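Oct 16, 2019

**Review: the Nundex hand gripper pair, as used by our robotics club**

Our club bought into the Povside student challenge in March, and the entry pack more or less steers you to the Nundex grippers. The task is household laundry: you fold and stack by hand with a gripper in each fist, and the recordings go to train the arm. I was doubtful then and I'm still doubtful, though less about the hardware than I was.

The build is decent. Black plate, two lenses, yellow fingers, a handful of screws you can get at with an ordinary driver. Ours came with the QR labels already stuck on, which saved an evening.

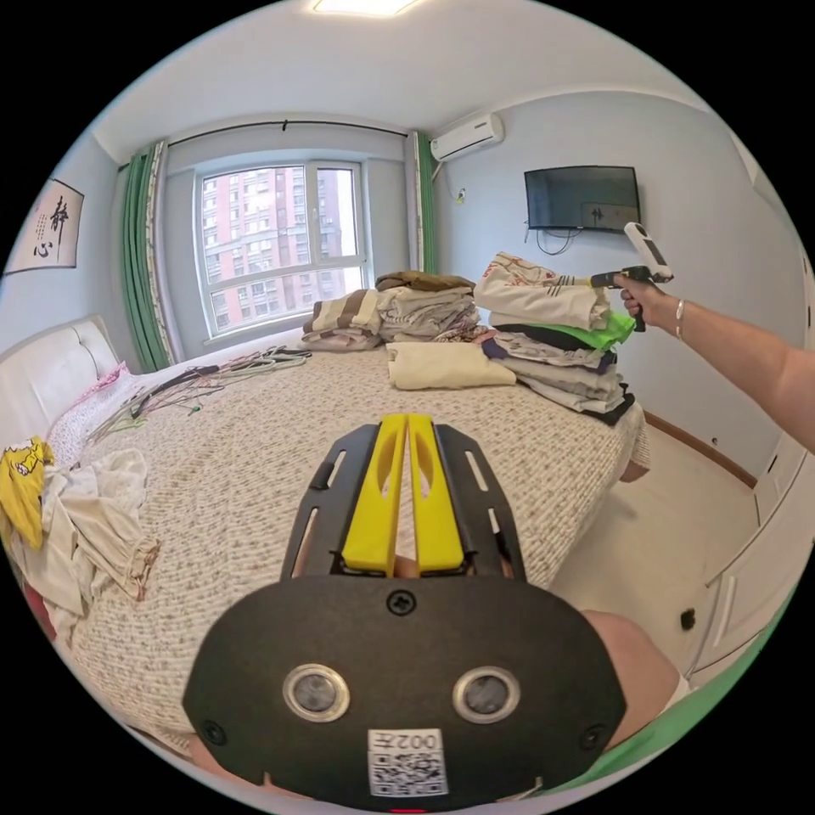
What I object to is the claim that a beginner will be "productive in 20 minutes". Our first years took 40 to manage a towel. T-shirts are worse. The fingers are fine on a thick hem and hopeless on a single layer of thin cotton, and you end up pinching at the same spot until your wrist complains. The manual runs to 18 pages and gives grip technique one paragraph.

I also don't believe the 200 recordings the pack recommends are anywhere near enough for bedding and clothes together.

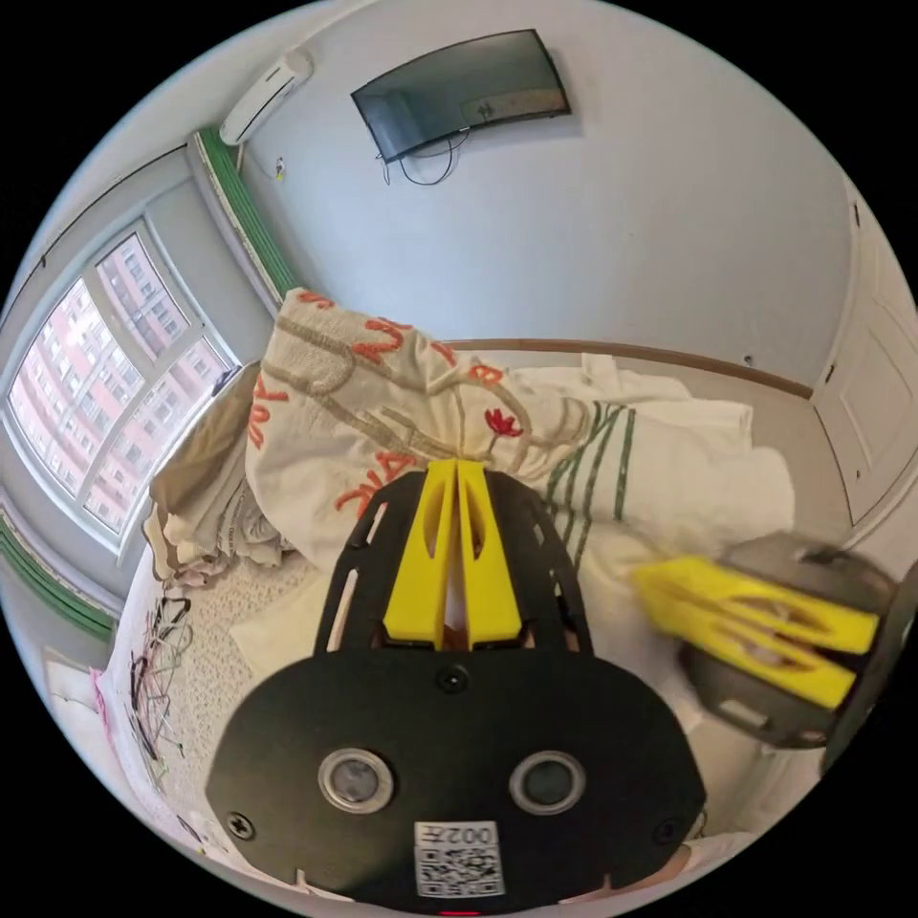
Sandberg, in the club chat, thinks I'm being unfair: the old Vomach pair was heavier, the trigger stuck, and no team using it got as far as a stack. Fair enough on the trigger. I still say being better than the Vomach is a low bar for the price, and a school without a grant would be daft to pay it.

Setting up the software was dull but it worked first time. Spare finger pads are sold only in sets, and the left and right units are far too easy to mix up in a hurry.

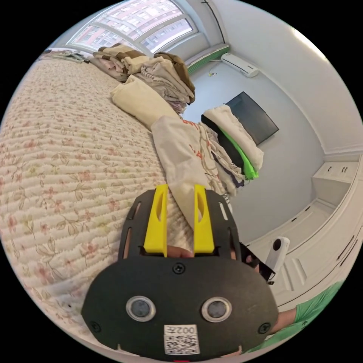
*Nundex gripper with a printed beige garment between the fingers.*

Three stars. Borrow a pair before you buy, and try it on a thin shirt.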